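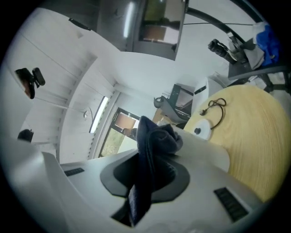

萨克斯版 › 教材与影音

主题:中音换嘴子,Skikska 和 Jurkus 到底差多少?吹了两个月来交作业

楼主 老簧片
先说背景,我吹中音第八年,业余,每周五晚上跟一个小编制排练,平时在家对着谱架自己磨。之前一直用一只老硬橡胶嘴,开口不大,吹抒情的东西很舒服,可是一到排练室,鼓一进来我就没了,录音回放里只听见自己在那儿哼哼。

年前咬牙买了 Skikska 的金属嘴,2,839 块,正好琴友手里有一只 Jurkus 的硬橡胶嘴愿意借我,就两只换着吹。哨片没换,都是 Prustard 的 2 号半,卡子也是同一个,尽量公平一点吧。

Skikska 第一口下去我真的吓一跳,声音一下子就出去了!中音区亮,颗粒感很足,吹快句子的时候每个音都站得住。可是低音 C 往下我要花力气去压,一松就破,尤其是弱起的低音 B,十次里能有一半给我来个高八度。吹《Body and Soul》这种慢的,我总觉得在跟它打架。

Jurkus 正好反过来,低音随便吹,气一送就有,音色偏暗,有点毛边,我很喜欢。但是高音 D 以上开始发紧,超吹基本上是看运气。排练的时候鼓手说我“终于听得见了,可是还不够”。

我现在倾向留 Skikska,又舍不得 Jurkus 那个低音。两只都吹过的朋友来聊聊?

2 楼 降B大叔
两只都吹过。我直说了,你描述的低音问题八成是你嘴劲太大,跟嘴子没多大关系。从小开口换过来的人都这样,习惯往上咬,换到大开口上一咬,簧片就给咬死了。你试试下巴往下放一点,下唇少卷进去一点,长音从中音 G 往下半音半音地走,每个音吹满八拍,吹两个礼拜再看。

3 楼 小葵爱吹管
Skikska 我吹了三个礼拜就出掉了哈哈哈,太亮了,我家猫一听见我开琴盒就往床底下钻。你在房间里练的话真的会耳朵疼。我后来回到硬橡胶,人都平和了。

4 楼 老簧片(楼主)
回 2 楼,咬的问题老师也说过我……我昨晚照你说的把下巴放下来吹了半小时,低音 C 倒是稳了一些,可是音准往下掉,调音表上低得没法看。嘴子又往里推了一截才勉强拉回来。这正常吗?

回 3 楼,我住顶楼,楼下邻居耳背,暂时安全!

5 楼 降B大叔
正常。你以前咬着吹,嘴子拔在外面,音准是凑出来的。现在松了当然低,往里推就对了。过一阵口型定下来你还得再调一次,别急着在软木上画记号。

6 楼 慢板先生
我不太同意楼上。大叔总是一上来就怪口型,可是嘴子跟嘴子的内腔差别摆在那里。Skikska 那个挡板抬得高,气流走得快,中高音占便宜,低音就是要吃亏的,口型再好也得付出一点代价。你让一个周五晚上才摸琴的人为了一只嘴子去改口型,我觉得有点本末倒置。喜欢暗的就吹暗的,排练听不见,架个话筒不就完了。

7 楼 降B大叔
他不是周五晚上才摸琴,人家说了平时在家磨。另外架话筒这个事,小编制里萨克斯靠话筒顶音量,吹的人自己听不见自己,越吹越使劲,最后还是咬。我见过太多了。

8 楼 慢板先生
那就给他开返送。

9 楼 降B大叔
排练室哪来的返送,能有把不摇的凳子就不错了。

10 楼 Ayuba Owusu
我在中文版潜水很久了,中文写得不好请大家原谅。我吹次中音,不过 Jurkus 的中音嘴我也有一只。楼主说高音 D 以上发紧,我一开始也一样,后来发现是哨片太软。Prustard 的 2 号半在这只嘴上,用力一吹簧片就贴住了,声音出不来。我换到 3 号以后高音全部打开,低音稍微重一点点,但是还可以接受。你说“哨片没换,尽量公平”,我觉得这样反而不公平,每只嘴要配自己的哨片才可以比较。

11 楼 老簧片(楼主)
哎呀,Ayuba 这条点醒我了!我光想着控制变量,没想到这一层。手头正好有半盒 3 号,是以前买错的,一直扔在抽屉里。今晚就试。

12 楼 小葵爱吹管
买错的哨片从来不扔,吹管人的传统美德(我有一整个饼干盒)

13 楼 木管修理铺阿衡
插一句修琴的。低音 B 翻上去,先别忙着骂嘴子也别忙着改口型,拿个小灯塞进管体里看看漏不漏。升 G 键和低音升 C 那两个垫子最容易出毛病,漏一点点,小开口的嘴子吹着没感觉,换大开口马上现形。我店里一个月能碰见好几个,嘴子换了一圈,最后换一块垫子就好了。

14 楼 慢板先生
这个靠谱。顶一下。

15 楼 降B大叔
难得跟慢板意见一致。

16 楼 Érica Barros
借楼问一下,有人看过 Tripathi 那套口型教学视频吗?就是从长音讲到泛音列的那一套。我在犹豫要不要买,看目录第二部分专门讲换嘴子以后怎么重新找口型,感觉跟楼主的情况挺对得上。

17 楼 慢板先生
看过。前半部分值,后半部分水。泛音列那几节讲得很细,示范也慢,跟得上。到了即兴那块就是他自己吹一大段,然后说“大家感受一下”,我感受了,没感受出来。

18 楼 小葵爱吹管
我反而喜欢后半部分诶,他吹蓝调那一段我扒了谱,练了整个二月,虽然现在还是吹不到原速。换嘴子那一节很短,说来说去就是先单独吹嘴子,把音高固定住,中音嘴单吹找 A,上下别晃。这个论坛里搜一搜也有。

19 楼 Érica Barros
谢谢两位!那我先把单吹嘴子练起来,视频等打折再说。我单吹大概能飘出一个三度,听着像救护车……

20 楼 降B大叔
飘得出三度说明你喉咙是活动的,好事。现在练的是让它停住。

21 楼 老簧片(楼主)
来汇报。

先说哨片,Jurkus 配 3 号,Ayuba 说得完全对,高音 D、E、F 都出来了,超吹的 G 十次能有七次。低音确实沉了一点,要多给气,可是那个毛边的音色还在,我吹着吹着就忘了时间,抬头一看都十一点了。

再说漏气。阿衡师傅,我服了。我弄了根小灯带塞进去,屋里灯一关,升 G 那块垫子下面一道亮线,清清楚楚。周末送去换了垫子,回来用 Skikska 吹低音 B,弱起,十次翻了一次。所以我之前有一半是在冤枉这只嘴子。

口型也还在改,大叔的长音每天吹,嘴角会酸,下唇里面的牙印倒是浅了。

现在的问题变成两只我都想要了。琴友说 Jurkus 可以 2,809 让给我,带原装卡子和盖子。

22 楼 小葵爱吹管
哈哈哈哈我就知道会是这个结局

23 楼 慢板先生
二手 2,809 有点高吧,差三十块就够买一只新的 Skikska 了。看看齿垫磨得深不深,嘴尖有没有磕过,没毛病的话也别超过两千四。

24 楼 木管修理铺阿衡
硬橡胶的还要看有没有发绿,闻一闻,硫磺味重的说明晒过或者拿热水洗过。洗嘴子用凉水,千万别用热的,我每年都要说一遍。

25 楼 Ayuba Owusu
我支持买下来。一只排练用,一只在家用,家里那只让人愿意每天打开琴盒,这个很重要。

26 楼 降B大叔
我反对。口型没定之前两只换着吹,哪只都吹不踏实。先挑一只吹半年。要我说就留 Skikska,难的那只教你的东西多。

27 楼 老簧片(楼主)
嘴子我看过了,嘴尖没事,颜色也还是黑的,齿垫有两道印子,不深。我跟琴友再磨一磨价。大叔你的话我听进去了,可是我多半做不到,先认个错。周五排练带 Skikska 去,录一段回来给大家听,曲子还没定,鼓手想吹快的。

最后更新:周五 22:47

相关主题
· 金属嘴冬天冰牙,大家怎么处理
· Prustard 哨片同一盒里软硬不一,是我的问题吗
· 单吹嘴子练习打卡楼
· 升 G 键粘住的几种土办法
· 次中音转中音,气息怎么收
· 求推荐适合小编制的抒情曲目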